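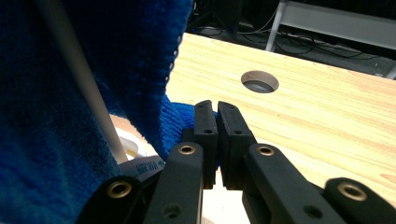
Progress report to the Zamora Fund
Household Linens strand, Hedthorpe
24 July 2025
Prepared by Loretta Obi

Dear Priya,

You asked for something shorter than last time and with fewer appendices. There are no appendices.

Where we are

The strand exists to answer a question most households settle by shouting up the stairs: how should a square of cloth be folded so that it stays folded, stacks properly and can be found again? Since the spring report we have dropped fitted sheets (see your own note in the margin, which we have all read) and settled on small squares. The present one is blue. Rosalind wanted a stripe, to help line up the edges, and has been told she may have a stripe in the autumn.

The folding itself has become quite dull, and I report this as progress. The cloth is taken by its top corners, held up so that it hangs, lowered to the board, smoothed and folded. Holding it up first was Dexter's idea. He says his grandmother did it and charged no consultancy. It does get rid of the worst of the twists, though the middle still sags if the corners drift together, and a sagging middle goes into the first fold and stays there for good.

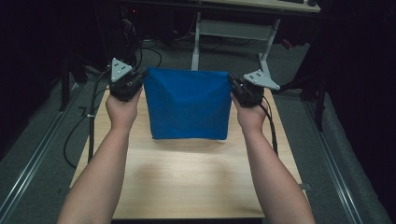
Lucinda Yazzie has asked more than once whether two corners are enough, and whether a cloth this size would do better laid flat from the start and pulled square afterwards. Her view is that hanging looks tidy and wastes time. She would also like it minuted that nobody at home owns a board that size. I have put both methods into the August sessions so that the matter can be settled in daylight, and so that I can stop hearing about it over lunch.

The folding guide

The draft guide is now at version 2. Version 1 used the word "simply" on every page and was returned by our readers with the word crossed out on every page. The new one has larger drawings and says which edge is which. The section on smoothing still needs work. At present it tells people to smooth the cloth "until satisfied", and Rosalind has pointed out that some people never are.

We have agreed a print run of 400 copies with Nultska, who did the last leaflet and only lost one box of it.

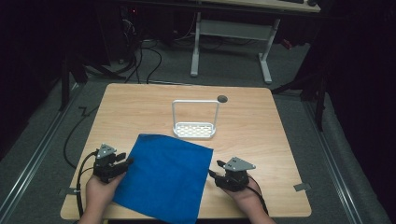

Blue square on the folding table, slightly rumpled.

Money

Spending to date on this strand is 3,899 pounds. Most of that is room hire and drawing fees. The cloth was the cheapest thing on the sheet and has taken up most of the conversation. We are within budget, and I would ask you to enjoy that sentence as much as I did.

What has gone less well

The storage trial is behind. We meant to compare stacks kept on open shelves with stacks kept in a drawer, and the drawer sticks. Dexter has rubbed a candle along the runners, with mixed results. Until it opens without disturbing the contents, any findings would be about the drawer.

We also lost a fortnight to an argument over thirds versus quarters. Thirds won, narrowly – quarters make a neater pile, but the creases fall where everyone can see them. The quarters party has accepted the result and continues to fold in quarters.

Next steps

August: the hanging and flat methods side by side, then the smoothing section rewritten by someone other than me. Text to Nultska once Rosalind has been through it with her pencil. Humamine have offered to lend us a second drawer, and we have accepted before they can think about it.

One thing we need from you is a yes or no on the larger cloths by the end of August, as the room has to be booked ahead.

With thanks,
Loretta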